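# Musty smell in a box where I keep silver jewellery, how to remove it without harming the lining?

**Rizwan Qureshi**

Good evening to all. My aunt has given me her jewellery box when she moved to the smaller flat in Skollthorpe. It was in her cupboard since many years, and when I opened it the smell was like an old cellar. I have aired it for 11 days near the window and the smell is less, but it has not gone. Also my silver chains became dark much faster than before, when I kept them in a kitchen drawer.

I would like to know three things. Can I wash the fabric inside when it is glued? Is the smell the reason for the dark silver? And how should I store the chains, so they do not make knots? I do not want to spend much money. A new box in the shop here costs 228, and I prefer to keep the old one if it is possible.

---

**Kulsoom Siddiqui**

Dear Rizwan, I had the same problem with a box from the Lodhi market, so I will write what I did. Please do not wash the lining. The glue under the fabric is often a simple one, and with water it can become loose and leave yellow marks.

1. Empty the box completely, also the pockets. I found an old paper ticket in mine, and it was the paper which smelled the most. If there are inserts that lift out, lift them out and clean them separately. A gathered pocket in the lid collects a lot of dust at the bottom, so turn it gently with a finger and use the vacuum cleaner on the weakest setting, with a thin stocking over the pipe.

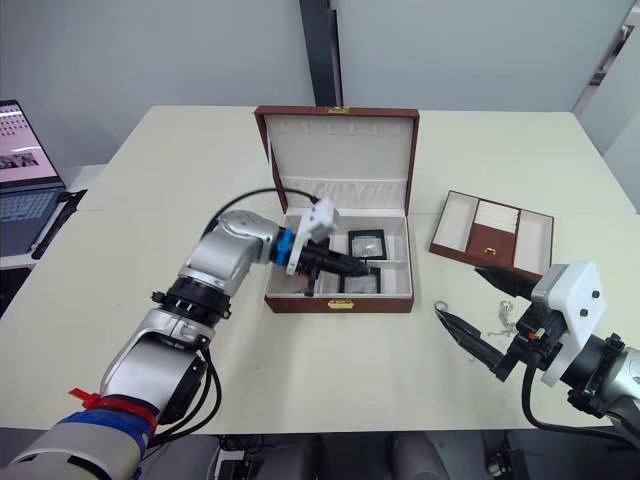 2. Put dry baking soda in a small open dish, place the dish inside and close the lid. Do not pour the powder on the fabric, it goes into the seams and you will see it for months. Leave it for up to 10 days and change the powder once in the middle.

3. Wipe the outside with a cloth that is only a little damp, then with a dry one. If it is real leather you may use a small amount of leather cream. If it is imitation, the cream will stay on top and become sticky, so leave it.

4. When you put things back, give the silver its own compartment, and keep it away from rubber bands and wool. These contain sulphur, and sulphur makes silver dark. The smell itself is probably mould or old glue. It may be that the air in the box is damp, and silver does not like this also.
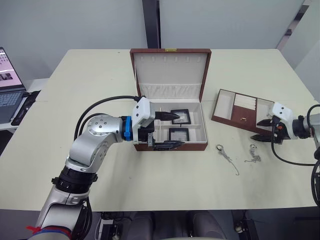
5. Close every chain before you hang it or lay it down. Most knots begin with an open clasp. Very thin chains I pull through a drinking straw and close at the other side.

I did all this in November, when the heating was on and the air was dry, and it went well. In a humid month I would wait more days between the steps. If you see black points on the fabric, that is mould which is alive, and then it is better to ask a person who repairs such boxes.

---

**Cliterora**

just buy a new one, life is short. or put coffee beans in it, my mother does this and her box smells of coffee now

---

**Lulley**

I agree with Kulsoom, except for the straw. For me the straws slide around and the chain comes out. I use small zip bags, with the clasp left outside of the bag and the air pressed out. It keeps the silver bright much longer.

For the chains that are already dark, a soft polishing cloth is enough. Please do not use toothpaste, many people recommend it but it makes fine scratches. And do not polish anything with pearls or glued stones before you have asked a jeweller.

---

**Rizwan Qureshi**

Thank you very much to everyone. Edit, Sun 13 April: I changed the powder 2 times and the smell is almost away. The chains are in the bags now. I did not try the coffee.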